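Planning a Play Kitchen Corner for a Nursery Room 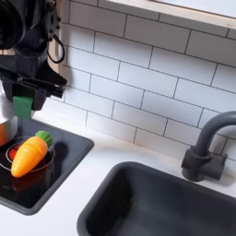 Bianca Matei

Introduction

My project was to plan a play kitchen for the three to five age group at the Casitville nursery, where I did my placement from February. The old one had been taken out and the children were using an upturned crate as a cooker. My supervisor, Marlene Ehlers, asked for a worktop that several children could stand at together, with a hob and a sink side by side.

Layout

The hob is a black square set into a white countertop, with a raised dark grey rim. The sink is next to it on the right, a dark grey basin with rounded corners. I kept the two close because in my observation notes the children moved food between pan and water far more often than they used a cupboard or a shelf. White tiles behind the worktop make the corner look like a kitchen at home, and they can be wiped down.

The burner is a thin white circle with a red element showing inside it. I wanted a ring that a child would read as "on" without being told. Tipene Ruawai, who was on placement with me, thought a red ring might teach children that it is all right to touch a hot hob. We talked this over with Marlene and decided to keep it, and to add a short talk about real cookers to the group's first session.

Play food and pans

I chose plastic vegetables over felt ones. Felt is nicer to hold but it goes grey quickly and can't be wiped. The carrot is glossy orange plastic with ridges along it and a green leafy top, and it is long enough to lie across the burner ring. The pot is silver metal. Metal pans are noisier than plastic ones and two members of staff asked me to think again, but the children treated them more like real cooking things in the trial, so I left them in.

Cost

The budget limit was 1,285 pounds. The worktop, hob and sink came to 1,000 pounds from Zoltivow. Play food cost 61 pounds and pans 92 pounds. The rest was not spent and I have suggested it goes towards a low shelf.

What I would change

The glossy hob surface shows every fingerprint, and I would look for a matt one next time. I would also ask the children earlier. I spoke to them only after the main parts had been chosen, and several wanted an oven door, which the plan does not have. Dineo Joubert, who marked my first draft, made the same point about the order of the work.

A cleaning sheet for the play food is in Appendix B.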